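The 21-day kitchen, and what you pay for it

Several of you have forwarded me the same offer since July, so I gave in and read the whole sales page for the Plirarance kitchen course. It costs $82. For that you get 21 daily emails, a set of printable labels and a recorded talk by someone who goes by Ineck, first name or last name not given. At the end you are supposed to have a kitchen with half as much in it and, if the page is to be believed, more time, lower grocery bills and better sleep.

I have nothing against clearing out a drawer. I did two last month and was pleased with myself for a whole evening. What bothers me is the arithmetic. The page says the average kitchen holds 3000 separate objects. It doesn't say whose kitchens, who went through them, or whether a box of toothpicks is one object or a few hundred. I wrote to ask and got a discount code.
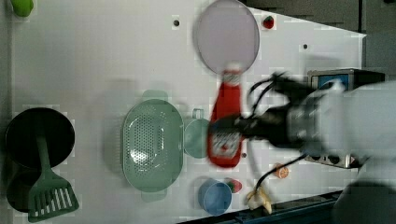
Ketchup, a lid and a blue cup on a white tabletop.

Then there is the time. Day one promises to save you 60 hours a year that you now lose looking for things. I tried to picture that and couldn't. I know where my can opener is. It's in the wrong drawer and has been for years, and my hand goes there by itself. The days I do lose time in the kitchen, it's because I forgot to thaw something, and no label is going to fix that.

The sample lesson (day four, free if you hand over an email address) tells you to put everything you haven't used in a month into a box, and to give the box away unopened if you don't go looking in it. Fine for the garlic press. Less fine for the big roasting pan, the canning funnel, or the cake tin that comes out for birthdays. A month is a very convenient length if you also happen to run a store, and Plirarance runs one. The storage jars are listed right under the lesson.
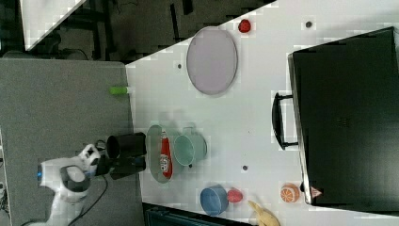
Teresa Cieślak wrote in to say I'm being too hard on it. She took the course in the spring, skipped the box business completely, and says that getting a nudge every morning was worth the money to her, the same way some people pay for a gym so they'll feel bad about not going. She still has her roasting pan. She would do it again, though she would not buy the jars, which she says are hard to get a spoon into.

I take the point about the nudge. But you can get a nudge from a note on the fridge, and I would like to see how her counters look next spring before I count it as a win for the course. Every reader quote on the sales page was collected in the first week. Anyone can keep a kitchen tidy for a week.
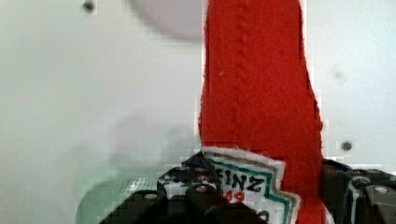
HOME & MONEY

If you want to clear out anyway, the swap shelf at Stępień in Grenholm takes clean pots, pans and dishes in the mornings until 11, and will turn down anything chipped. They don't want plastic tubs without lids. They were quite firm with me about that, and I had brought a lot of plastic tubs without lids.

Libraries are worth a look as well. Mine had three books on kitchen storage, all of them saying much the same as the Plirarance sample and one of them saying it better - with a decent chapter on deep corner cabinets, a problem day four doesn't touch.

If you have paid for the full course and kept the emails, I'd like to hear what days 15 through 21 consist of. The outline just says "living it."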